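Grid start positions cut the number of demonstrations needed, Stitar group finds

The manipulation group at Stitar has finished the first round of its work on start positions, and the short version is that where you put things before a demonstration matters more than we had expected. The full write-up will go on the project page in June. Until then, these are the main points for readers who have been following Flastovus, our two-arm learning project.

The question was a simple one. When an operator teaches the arms a task by guiding them through it, the objects have to start somewhere. In our earlier work people put them down wherever seemed natural, and we assumed that this would give enough variety. When we went back through the old recordings, it was clear that most of the starts were bunched near the middle of the table. The arms did well there and poorly near the sides.

For this round the table was covered in brown paper and marked out in cells with blue tape. A small script, Plinus, picks the cells before each demonstration and the operator sets out the objects to match. Objects are allowed to sit on a tape line, and the script asks for this now and then. The task was clearing fruit from the table onto a plate, with either arm free to do the picking.

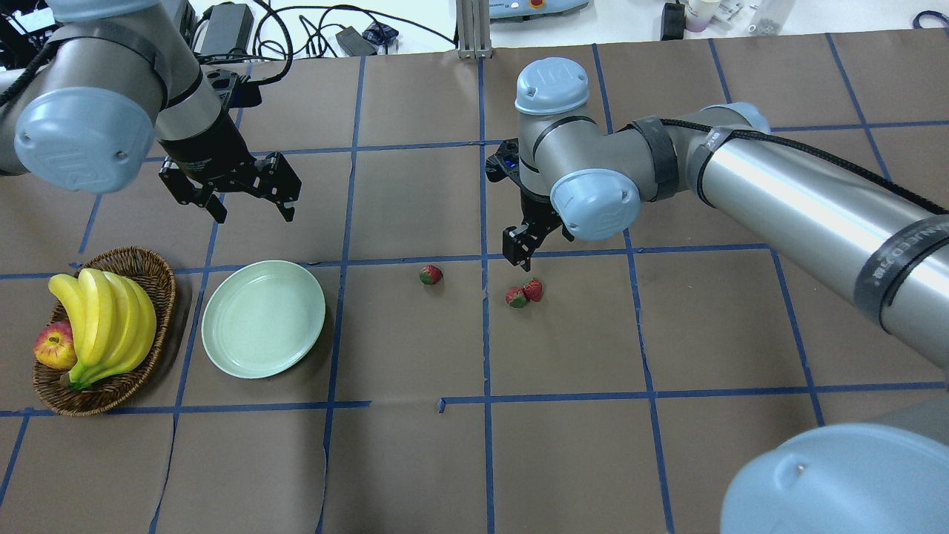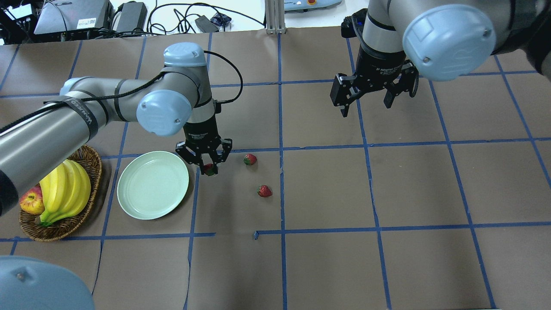

The strawberry task on the taped table. In the second picture the left gripper is holding a strawberry.

We trained one policy on 30 demonstrations with starts chosen by the script, and another on the same number with starts chosen by hand. Both used the same network and the same settings. Each was then given 28 test runs, with start positions that had not appeared in either training set. The policy trained on scripted starts cleared the table in 21 of them. The one trained on hand-picked starts managed six.

Most of the failures in the second group were of the same kind. The arm moved to a spot a little short of the fruit, closed on nothing and carried on to the plate as if it had picked something up. The scripted policy did this too, but less often, and mainly when two strawberries were close together. Close pairs are still the weakest part of the method. We tried adding more of them to the training set and saw only a slight change.

There are limits to what this shows. It is one table, one task and one kind of gripper, and strawberries are small and forgiving about which way round they are held. We have not tested the method on tall objects, or on anything that needs both arms at once -- that is the next piece of work, and it will use the Šimko set of kitchen items.

Groups wanting to try the same thing do not need much. The tape took one afternoon to lay, and the script runs on the machine that already records the arms. Setting out the objects does slow the operator down a little at first. The script and the list of test positions will be released with the write-up.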